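3 min read

I'd been pestering Arsalan Qureshi for a chat since March, when his company Flileo started renting out its home tidying robot by the month. He finally called me from the Murnonport office while eating lunch (soup, he apologized for the slurping!).

First thing I asked was what people get for their money. "Two arms, a stand and a person on the phone," he told me. "The person is what they end up loving." Setup takes nearly 30 minutes, and then you teach it a chore by doing the chore yourself, 25 times over. I groaned at that. He laughed and said everybody does.

So which chore should a new customer pick? "Desk stuff. Pens into a cup. Please don't start with laundry."

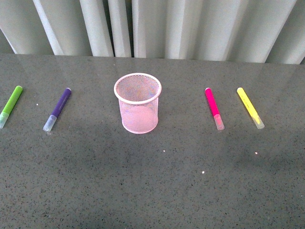
He's stubborn on this point - a marker is light, it rolls, and it can lie at any angle, so you learn fast how good your teaching was. I asked if it ever gets boring. "I've put away more markers than a kindergarten teacher," he said, "and I still cheer when one drops in."

The monthly plan has a 2 week trial, and there's a bigger arm coming that he wouldn't talk about. I tried three times!

Related
Durrani's window cleaner, one winter later
Fondesik starter kit: worth the wait?
Renting vs. buying a home robot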